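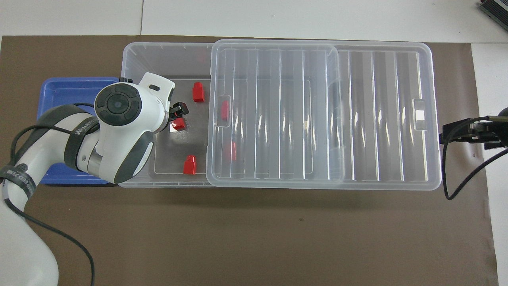
Mawar Govindasamy has pointed out, more than once, that a person asked to put blocks in a box never does it the same way twice, and that a robot taught by such a person will inherit the indecision along with the skill. We took the remark as a complaint at first and then, after a month of looking at our own recordings, as a fair summary of this section.

Figure 1. The block task during a demonstration, with the lid covering the right part of the box and a red block in the gripper.

4.2 Collecting the demonstrations

We gathered 300 demonstrations of the block task by two methods. In the first, which we call hand guiding, the operator takes hold of the arm and moves it through the task while the joints give way. In the second, remote control, the operator sits at a separate desk and drives the arm with a small joystick unit, watching the work on a screen. Both methods are old and both have loyal supporters, who tend to be the people who have only used one of them.

The task itself would not trouble a toddler. Red plastic blocks are to go into a clear storage box through whatever opening the lid leaves. We chose a transparent box on the grounds that the operator could then see everything. The operator could. The vision model, Pivach, was less grateful, and in early trials showed a steady interest in the bright reflections on the floor of the box. A block seen through the ribbed lid is blurred enough to be taken for something else, and the model took it for several things in turn. We kept the box. A method that works only with obliging containers did not seem worth writing up.

Operators were given a single page of instructions and 23 minutes of practice. The page told them to approach from above, close the fingers, lift clear of the rim and release inside the open part of the box. It did not tell them what to do when a block landed on its side, and in this gap every operator founded a private school of thought. Some left the block where it fell. Some went back in and nudged it. One picked it up again, considered it from a height for most of a minute and put it down in the same place, all of which was faithfully recorded at full rate and later learned.

4.3 What differed between the methods

Hand-guided demonstrations were quicker and smoother, and their grasps were better centred. Their weakness was the hand. Operators leaned over the table to see, and their sleeves and forearms turned up in the camera view at the moments that mattered most. A policy trained on these recordings alone behaved well for as long as it could see a sleeve, and with no sleeve in view it hesitated above the box as though waiting to be introduced.

Remote control kept the operator out of view but brought its own manners. The joystick unit separates turning from travelling, so an operator who wants to do both does one and then the other, and the arm comes to move like somebody parking a caravan. Pauses were frequent. Most fell just before the fingers closed, where the operator was judging depth from a flat picture, and the trained policy reproduced them with great conviction. It had no depth to judge at that moment. It paused out of respect.

We tried removing the pauses with the trimming tool supplied with Dukia, our recording software. Cutting every still stretch longer than 2 seconds made the arm brisker and also made it close its fingers early, which suggests that some of the waiting had been doing honest work while the arm settled. We went back and kept the last part of each pause. This was done by eye, in the evenings, and we don't recommend it as a way to spend May.

4.4 Mixing the two

The final training set joins both kinds of demonstration, with hand-guided recordings masked wherever an arm or sleeve could be seen. Following the procedure Ong uses for uneven data, each recording is weighted by how closely its grasp agrees with its neighbours, so that the more eccentric operators are heard but not obeyed. We set aside 6 recordings in which the lid was knocked. They are kept in a folder called Drarkard, after the test bench on which they were made, and are shown to new operators before their practice session.

Masking has a cost. It hides parts of the rim as well as the sleeve, and the rim is what the policy most needs to see when the lid leaves only a modest opening. We return to lid position in Section 5, where the lid gets the better of us twice.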